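Household robot (chores)
From the Clistness home automation pages

A household robot, in the sense I'm using on this page, is a machine with at least one arm that picks things up and puts them somewhere useful. I'm leaving out robot hoovers and dishwashers. A dishwasher is a cupboard that squirts water (a very good one, I love mine) and it still needs a person to load it and empty it. So can a machine do that bit yet? Sort of - slowly, and mostly with crockery it has met before.

Why dishes?

Dishes are the favourite test, and I can see why. Everyone has them, everyone knows what a good job looks like, and they come in awkward shapes. A bowl is a right pain. It's wider than most grippers can open, so the arm has to take it by the rim, and once you hold a bowl by the rim all the weight is off to one side and it wants to swing.
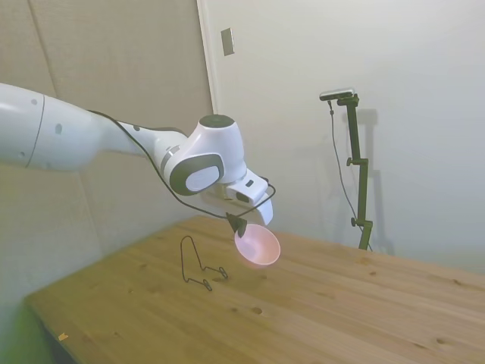

Pink bowl held by the rim, with the wire stand on the table.

Picking up is the easier half, I'd say. Putting down is where you see arms dither. A rack or a stand is thin wire, there isn't much of it for a camera to look at, and the bowl has to go in at an angle. Be out by 10 mm and it can roll straight back out again. You and I feel the wire through the bowl and give it a little nudge without thinking. Plenty of arms have a poor sense of touch or none worth mentioning, so they have to do nearly all of it by looking.

Joonas Kinnunen, who wrote most of the older version of this page, kept a list of 12 kitchen jobs and tried to mark each one as done, nearly or no. When I took it over in November only 3 were marked done, and I've since moved one of those back to nearly!

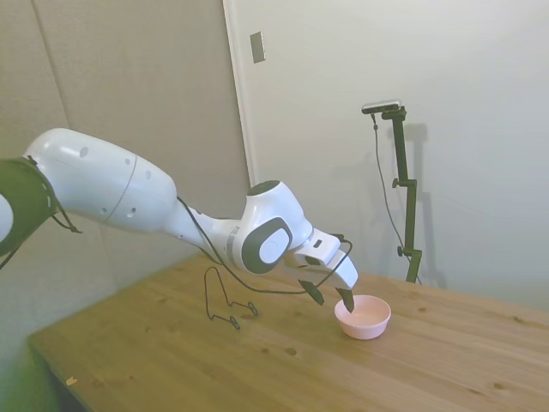 The trouble with a list like that is deciding what "done" means. Once, with somebody watching? Or every evening, with whatever happens to be in the sink? The Oksanen rack trial gave its arm up to 44 goes with the same bowl, and I think that's a fair way to start, but my sink has never had the same bowl in it that many times running.

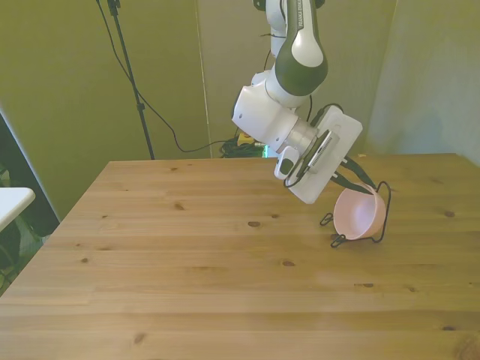 On the shop floor

Factories have it easier. At Drindach the parts turn up the same way round each time and the arm stays bolted where it is, so putting things in racks is old hat there. The Hundo packing line is a bit nearer to a kitchen, with mixed boxes, and it still keeps a person at the end for the odd ones.

See also: Dishwasher loading; Grippers; Folding laundry (needs work, please help if you know about towels)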